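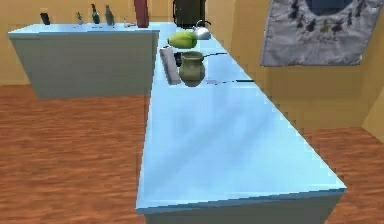 Can you use a wireless TV listener if you already wear hearing aids?

It depends on the style. With the under-chin kind you take your aids out first, and with the neck loop kind you leave them in, as long as they have a telecoil switched on.

I bought the Vemell, the under-chin kind, in July, after my sister-in-law Olga sat through one episode of something at our place and announced she could hear the murder from the driveway. Fair enough! I don't wear aids yet (my audiologist, Flurina Imhof, says I'm at the "keep an eye on it" stage) but dialogue has been getting mushy for ages, especially anything with whispering in it, and I was sick of subtitles.

Setup took me 16 minutes and I swore twice. The base plugs into the optical port on the back of the telly, and the little plastic cap on the cable end is clear, so of course I left it on and got no sound at all. Take the cap off. The booklet does mention it, on the last page, in grey print.
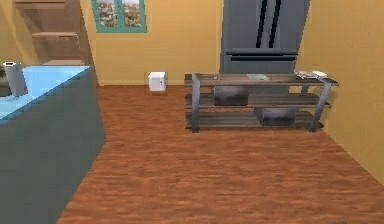

Kitchen counter and stairs.

So, the sound. Voices are lovely. There's a tone dial with 5 positions and I've settled on the second from the top, where the consonants come forward and it doesn't go all tinny. You get separate left and right balance too, a big one for me as my right ear does most of the work. Music is only okay - thin on the bottom end, and a bit of hiss in the quiet bits if you run it loud. My neighbour Gaspard tried it for the footy and wanted to know where I got it (Fodor, the chemist in Clestthorpe, they'll let you try one on in the shop).

What I wasn't ready for was how much I'd wander about in it. Once you're not chained to the couch you start getting up to put the kettle on in the middle of the news, and then you're folding washing, and then

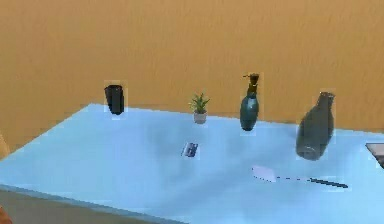
you realise you've heard the whole weather report from the other end of the house. The signal held up through two walls. It did crackle out by the back gate, but I can't think why anyone needs the telly out there.

Comfort is the weak spot. The soft tips started to itch after nearly two hours, and the bit that hangs under your chin knocks on your collar buttons. I swapped the tips for the smaller spare pair and that helped. My friend Ildikó has the Ukov headset, the over-ear sort, and reckons hers is comfier but makes her ears hot. She also can't hear the phone in it.

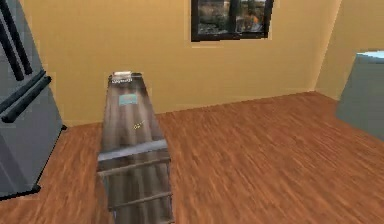
Battery life is claimed at 7 hours and mine gets there, more or less. It charges sitting in the base, and you do need to push it down until the light goes orange. One more grumble is the automatic shut-off, it drops out if the program goes quiet for too long and you have to press the button again. Oh, and keep the base off metal if you can. I had mine on top of the fridge for a while, a stainless one with French-style doors and the freezer drawer underneath like that one, and the range was noticeably worse until I shifted it back beside the telly.

I'd buy it again for the voices alone. Get the spare tips at the same time, they were out of stock when I went back for more.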